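Papers > Food and Everyday Life > Working papers > Section 4

4. What people mean by "a bit of prep"

I should own up at the start of this section: I love recipe timings, and I don't believe a single one of them. When I began collecting home cooks' diaries in Timotbridge I thought I'd be writing about shopping. Then the diaries came in (200 of them, bless everybody) and page after page was about time. Glória Antunes, who read the whole lot alongside me, started putting a green dot next to every grumble about minutes, and she ran out of dots in May.
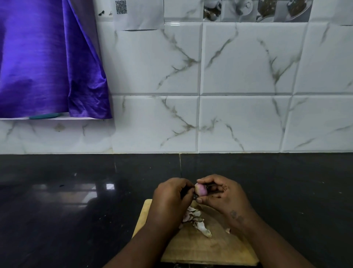 Recipe writers tend to start the clock once everything is ready in little bowls. Our diarists start it when they walk into the kitchen, and the gap between those two clocks is where most of the bad temper lives. Take a shallot. "Two shallots, finely chopped" sounds like nothing at all, but before any chopping there's the fiddly business of getting a short blade under the skin, and the papery bits pile up on the board while the recipe's clock hasn't even started! One diarist wrote 20 minutes for a step her cookbook didn't mention.

I'd expected the newer cooks to be the cross ones. They weren't, or not especially. People who had cooked for years were just as likely to write things like "quick supper, ha", and they were much ruder about the books. Khosravi's older study of packet instructions found something similar, though the households there were bigger and I wouldn't lean on it too hard.

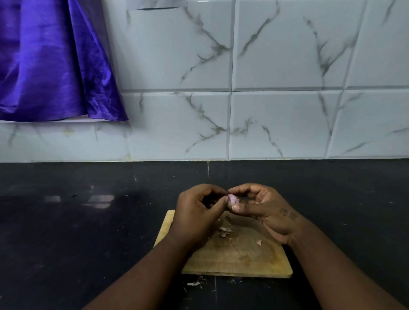
They also had their own private units. "One radio programme" came up a lot, and so did "a phone call to Mum" – lovely, and completely useless for my tables. In the end I kept those answers as words and coded only the ones given in minutes, following the Privusico scheme. 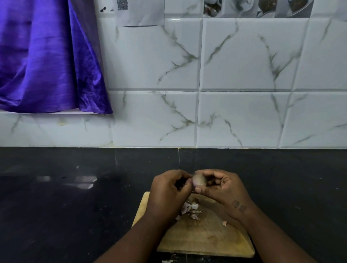 Figure 2. Peeling over a wooden board, a job most recipes leave out of the timing.

The last thing I want to flag is company. Diarists who cooked with someone else in the room wrote longer times and fewer complaints, and I really don't know which way round that works. Perhaps chat slows you down, perhaps it makes you generous. The Plarkus diaries, which I come to in the next section, ask about company directly, so I'll pick it up again there.
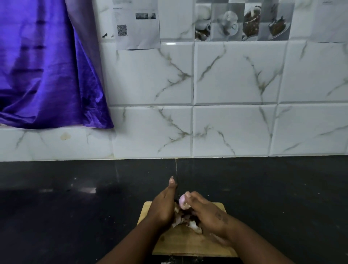 Figure 2, continued. A small pink onion being peeled at a black worktop.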